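Last updated: 7/23/25

To: praline-collect
Subject: Re: wrist view, glove on or off, and what to do with the January batch

> We have 219 episodes from January recorded with the bare hand and a
> growing pile recorded with the knit glove on. The two sets do not look
> alike from the wrist camera. Before I merge them: is there a reason to
> keep them apart, or can the loader just shuffle everything together?
> Also, the Veltbridge people asked whether the idle segments at the start
> of each episode should be trimmed. I have been leaving them in.
> Last one: two of the operators reset the arm to a different rest pose
> than the rest of us. Does that matter?

Taking these in order.

1. Glove on or off. Keep them as separate subsets with a flag in the episode header, and let the loader mix them at a set ratio. A plain shuffle is fine for the arm joints but not for the wrist view. With the glove on, the fabric covers a large part of the top of the picture and its folds shift from one session to the next. The policy can pick up on the folds if they happen to go with a particular task. We saw this with the Jaramillo set, where every drawer episode had been recorded in one sitting with the cuff rolled the same way. Held-out loss looked good and the hand missed the handle on the first real run.

The ratio I would start from is two gloved to one bare. If you have time, record a short block of each task in both conditions so that the flag is not a stand-in for the task. I would also ask operators to take the glove off and put it back on between blocks. It costs a minute and gives a different set of wrinkles.

2. Idle segments. Trim them, but not to zero. The merged set stands at 1,169 episodes, and in a lot of them the operator is reading the task card while the arm does nothing. A policy trained on that learns to wait. Keep 33 frames before first motion and drop the rest. First motion means any arm joint moving past the noise threshold in the Brotham config. Do not use finger joints for this test – with the glove on they report small movements at rest, which I put down to the fabric pulling on them.

Please trim at load time and leave the raw files alone. We will want to change the number later.

3. Rest pose. It matters more than the other two. The first frames are the only part of the episode where the policy has no history to lean on, and if the start pose tells it which operator is driving, it will copy that operator's habits. Use the rest pose in the config, fingers pointing down and relaxed, hand over open floor. Episodes with the other pose can stay in, flagged, at low weight.

For reference, a wrist frame with the fingers hanging down:

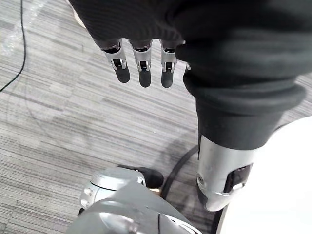
Wrist camera, glove on. Three fingertips over the carpet, cuff at right.

Things to check against your own frames: the fingertip pads should be clear of the fabric, with plain floor under them. If the knit has slid down over the pads, stop and refit it, and mark the episode as bad from that point on. A cable on the floor in the wrist view is acceptable as long as it is not always in the same place. Move it between blocks. Light patches on the carpet are fine too, and I would sooner have some variety there than a fixed setup.

One item you did not ask about. The label tool still writes "success" by default when the operator closes the window without choosing. I have changed the default to "unset" on the Praline branch, and the loader now skips unset episodes with a warning. Anything recorded before that change needs a second look at the final frames. I have done the drawer task and part of the cup task. The cloth folding episodes are still open if someone has a free afternoon.

Send the header flags in the same format as before, one line per episode, glove state in the fourth column.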